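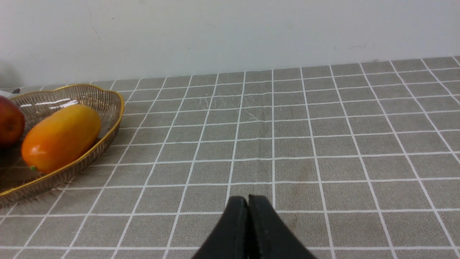
Cell 2 at Stillton, spring service

The arm in cell 2 came due for its scheduled service at 3,226 hours. Work was done by Ashwin Sundaram with the cell locked out, except for the jog checks, which were run in manual at reduced speed. The previous service was in October, and the fingers had been left alone then.

214 views — 6 comments

Fingers. Both were removed, cleaned with a dry lint-free cloth and refitted. Pad wear on the left finger was within limits. The right finger had a burr at the mounting face that kept it from seating flat; it was dressed with a fine stone. Screws went back in with medium threadlocker, marked with paint pen across head and body.

Closed position. After refitting, the fingers are closed empty and the seam between them is checked by eye from the wrist camera. The seam should run as a narrow vertical line near the middle of the view. If it sits well to one side, the camera bracket has moved and hand-eye calibration has to be repeated before anything else.

Table cloth. Gray with a printed white grid, laid over the table up to the wall. The grid is only a visual aid for placing objects; no measurement is taken from it. Creases like the faint ones near the center are acceptable. Pull the cloth tight by hand after any work on the table and leave the scuffs alone, as solvent lifts the print.

Shares: 12

Test objects. The ribbed basket with the gold-edged rim stays at the left side of the table with the fruit in it, a long orange-yellow piece and a round red one. Glossy surfaces give the camera highlights to deal with, so exposure is set with the basket in place and then locked.

Cable and bracket. The wrist cable was rerouted through the second Kotian clip to take the strain off the connector. The Grumudix bracket had one loose screw out of four. Allow roughly 10 minutes for this step if the cover is already off.

Still open: the spare finger set is on order from Nencombe. Until it arrives, check the right finger mounting face at each weekly inspection and log the result on the cell sheet.

Posted Mon 5 April
6 comments — 12 shares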